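Harkgate moves returned peripherals to single-box packing

Torkesstead, December

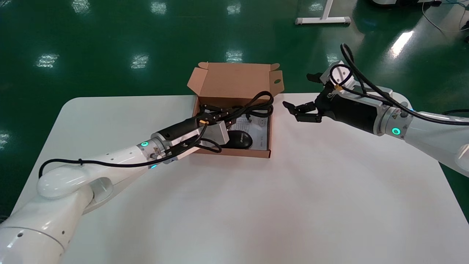 Harkgate has changed the way it repacks returned computer accessories at its Torkesstead depot. Under the new procedure, each item goes back into one open-top cardboard box with its cable and its printed sheet, and the box is closed only after a check of the contents. The earlier method used separate bags for cables and a second outer carton.

Wired mice are the first product group to be converted. The packing order is fixed. The cable is coiled and placed toward the rear of the box, the folded sheet is laid flat on the bottom, and the mouse goes on top of the sheet near the front. Side flaps stay open until the check is complete. The rear flap is folded last.

According to Noémie Fraser, packing supervisor at the depot, most rejected boxes in the trial had the same fault. "The coil was wound too wide and stood above the rim," she said. "The lid then pushes down on the cable and the box bulges. We now ask for a smaller loop, and the cable is pressed down before the lid is closed."

The trial covered 324 returned units. Of these, 226 passed the closing check the first time. Missing sheets accounted for 13 rejections, and the rest were put down to cable height or to a flap that would not seat. Rejected boxes were opened, repacked and checked again at the same table.

Box size has not changed. Murdo Lamont, who handles materials purchasing, said a deeper box had been priced and turned down on shelf space. The present shallow box stacks two deep on the existing racks, and a taller one would not fit under the upper rail.

The depot will apply the same order to wired keyboards next, using a longer box from the same supplier. Headsets are not included for now. Existing stocks of cable bags will be used up on spare power leads, which continue to be packed separately.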